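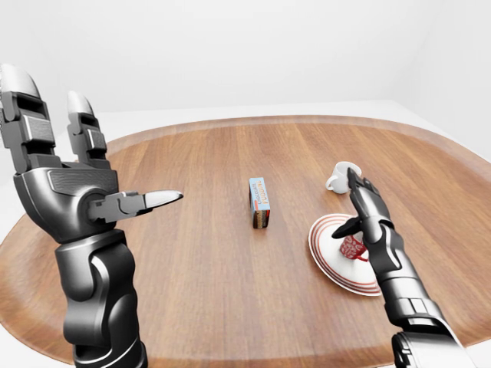

Wirkness Documentation Team

Last updated Tuesday, February 19, 2019

Section 2. Setting up the table scene for two-hand planning

Use this section after you have installed Stavent and the Castillo planner and have run the install check. It covers loading the tabletop scene, linking the planner to both hands, and running a first grasp on the pudding box. Everything here runs in simulation. To connect real arms, see the hardware guide.

The table scene uses two Vurnar hands, one left and one right, reaching over an oval wooden table. The pudding box stands on end near the middle with open space around it. The dishes are on the right, where the right hand works close to them. Most planning errors in this scene come from that side, so the steps below begin with the left hand and the box.

Before you start

Close any other Stavent session. Two sessions can share one planner link without giving a warning, and the planner will then send joint commands to whichever session answers first.

You need the scene file, the object models and the hand models in the same project folder. If you copied the project from another computer, open Project > Check Paths and fix any line shown in red.

Load the scene

1. Start Stavent and open your project.

2. Choose Scene > Load and pick the table scene. Leave Physics set to Paused.

3. Wait until the status bar says Ready. The first load takes longer than later ones while the collision shapes are built and saved.

4. Set the view to Operator. This places you behind the forearms, looking across the table.

5. Open the Objects panel. The box, the cup, the saucer and the mug should each have their own line. If an object is missing from the panel but you can see it on the table, it was loaded as scenery and the planner will not avoid it. Right-click it and choose Make Object.

Note: The walls and floor are scenery on purpose. They are plain and pale so that camera-based tracking has little else to pick up. Do not convert them to objects.

Link the planner

6. Start Castillo and choose Link > Local Simulator.

7. Under Hands, assign the left model to channel A and the right model to channel B.

8. Press Wiggle A. The left thumb should move a small amount and return. Press Wiggle B and check the right thumb the same way.

CAUTION: If the wrong hand moves, stop and swap the channels before going on. Do not correct this by mirroring the hand model. A mirrored model looks right on screen, but its thumb limits are reversed and the planner will offer grasps the hand cannot make.

9. Set Sync to Lockstep. In this mode the simulator waits for the planner at each step. Free Run is faster, but results change from one run to the next and are hard to compare.

Set the contact and clearance values

The values that ship with the project are meant for large objects. Change them for this scene.

10. In Castillo, open Planning > Contact.

11. Set Fingertip Clearance to 2 mm. With a larger value, the right hand is treated as already touching the dishes and no plan is returned.

12. Set Grip Force Limit to 55 percent. The box model has soft sides. Above this setting the fingers can sink into the faces of the box, and the solver pushes it away when it tries to correct the overlap.

13. Tick Tip Contacts Only. The planner will then ignore grasps that use the sides of the finger links.

14. Press Apply. Pressing Enter closes the window but does not save the values.

Note: Clearance is measured from the collision shape, which is a little larger than the part you see. A fingertip that looks clear of an object in the viewer may still be reported as a contact. Turn on View > Collision Shapes to check.

Build the grasp list

15. Select the pudding box in the Objects panel and choose Grasp > Build List.

16. Choose the left hand only.

17. Start the build. With the standard seed, the list should hold 3,896 candidate grasps before filtering. A different total means the seed, the box model or the hand model has been changed.

18. Choose Filter > Reachable, then Filter > Stable. In the standard project, 26 grasps are left. They are sorted with the best score at the top.

19. Click the first grasp to preview it. A see-through hand appears at the target pose. Drag the time slider to see the path from the open hand to the closed grip.

Look closely at the thumb in the preview. The box is narrow when it stands on end, and a thumb that arrives ahead of the fingers will tip it over. If the preview shows this, open Timing and set Close Order to Together.

Run the grasp

20. In Stavent, set Physics to Running. Let the scene settle for a few seconds. The box should stay upright. If it slides or falls before the hand moves, reload the scene.

21. In Castillo, press Run. The left hand moves to the box, closes, and lifts.

22. When the run ends, open the Log tab. A good run ends with the line GRASP HELD.

23. Choose File > Save Run if you want to replay it later. The saved file includes the seed and the contact values, but it does not include the object models.

CAUTION: The Stop button halts the planner only. The simulator keeps the last command it was given, so a closing hand will go on closing. To stop all motion, pause physics in Stavent.

Working near the dishes

Once the left hand works, you can plan for the right. The red patterned mug sits on the saucer and the white cup is a short distance away, so the hand has little room to turn.

Plan one object at a time and leave the rest set to Avoid. Do not set the saucer to Ignore to get a plan for the mug. The planner will find one, and the fingers will pass through the saucer in the preview and hit it in the run -- usually hard enough to throw the mug.

If the planner reports START IN CONTACT, move the right hand back with the jog keys and try again. Each tap moves the wrist a small amount along the forearm.

If you see one object jump when physics starts, its starting pose overlaps another object. Select it, choose Pose > Settle, and save the scene under a new name. Keep the original file unchanged. The install check compares against it and will fail if it has been edited.

For grasps that use both hands at once, continue to Section 3.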